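24 August 2021

Plush day. Khadija has decided the costume box can't go back on the shelf until everything in it is folded, so the towels we were all getting rather good at have been put away and we are on to garments with opinions.

First up was the green one with the spikes. I started it the way I'd start a sweater: lay it flat, find the shoulders, bring the sides in. Flat took a while. The pile grips itself, and every crease I smoothed out at one end came up again at the other – Hanane suggested I was ironing a cat.
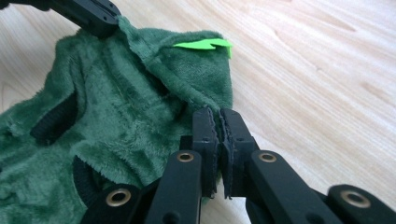
The black ribbed openings are the best landmarks. Find one, follow the knit back to the body, and you have at least a limb, though whether it's an arm or a leg is a matter for debate (we debated it). The lime felt spike is no help with folding. It wants to lie flat and it does not want to bend, so fold beside it and never across it. I folded across it 3 times before writing that down.

Best result so far: spike side up, limbs tucked under, then in half toward the hem. It makes a parcel the size of a loaf and stays one if you put something on top. Khadija wants a method that works without the something on top.

To do: brush the nap all one way before folding, see if it slides any better. Ask Hanane where the lint roller went. Shelf still needs clearing before the rest of the box comes out.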